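I've been a Castdale Courier reader since we moved here, and I mean a proper reader, the sort who does the letters page first and saves the council notes for the second cup of tea. So it's with a bit of a heavy heart (and a fair bit of crankiness, sorry) that I tell you I've cancelled.

What did it was the October by-election. We had three candidates, and the Brotham bus cuts were all anyone at the shops wanted to talk about. The Courier gave Tarmo Kütt the whole front page, with a lovely big portrait of him and his dog, and Stanisława Olszewski got 2 paragraphs underneath the tide times. I don't even agree with her on the rates! But she'd turned up to every public meeting on those buses, and I know that because I was sitting there too, usually near the heater.
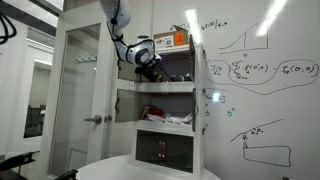 *White cabinet on the round table, top and middle doors open.*

I wrote to the editor, politely I thought, and what ran was my first sentence and my last one, stuck together so that I seemed to be congratulating them on their coverage. My sister rang at seven in the morning to ask if I was feeling all right.

Now, I'm 71 and I do remember that the old Courier had its favourites as well. Everyone knew which way it leaned. The difference was that you'd still get the full list of who voted for what, printed in that tiny type, and you could make up your own mind over the weekend. I can't remember when I last saw one of those lists.

Anyway, the subscription was roughly $60 and I've put it towards the little newsletter they do out of Butkienė Street, which is mostly spelling mistakes and planning notices so far. I'm enjoying it very much. If anyone kept the Courier's candidate questionnaire, the one with the question about the pool, could you leave a comment? I put mine out with the recycling.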